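Ukemside Museum of Play
Learning Pages for Ages 8 to 11

How Does a Video Game Save Your Place?

When you stop playing a video game and come back the next day, the game usually remembers where you were. It knows which level you reached, how many coins you collected and which doors you opened. The information it keeps is called a save file.

What is inside a save file?

A save file is a list of facts written in a form that a computer can read. It does not hold pictures of the game or recordings of the music. Those parts are already stored with the game itself. The save file only needs the facts that are different for each player.

In the adventure game Andow, for instance, the player explores an island with 122 hidden shells. The save file has a small mark for every shell. The mark is 0 if the shell is still hidden and 1 if it has been found. It also stores the player's health, which can be any number up to 100, and the name of the last village visited.

Where does the game save?

Some games save only at certain places, called save points. In Andow, the save points are stone wells. Other games save by themselves every few minutes. This is called autosave, and a small turning symbol often appears in a corner of the screen while it works. Players should not switch off the machine while the symbol is showing. If writing stops halfway, the file may be damaged.

Many games offer more than one save slot. Andow has 3, so members of a family can each keep their own adventure.

What did people do before save files?

Many early home games could not save at all. Some gave the player a password at the end of each level. The player copied it onto paper and typed it in the next time. In the puzzle game Britier, the password for the ice caves is 3323. One wrong digit sends the player back to the first room.

Later, some game cartridges contained a small battery. The battery kept the memory chip powered when the console was off. When it ran out, the saved games were lost.
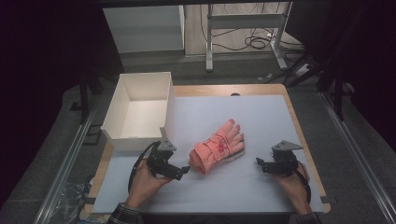

Can a saved game be moved to another machine?

Many newer games can keep a copy of the save file on a computer somewhere else, reached through the internet. This is called a cloud save. A player who signs in to the same account on a second machine can then download the copy and continue. An adult should help to set up the account.

Words to know

Autosave: saving done by the game without being asked.
Cartridge: a plastic case with a game stored on chips inside.
Save slot: a space for one saved game.

Page last reviewed: 26 February 2020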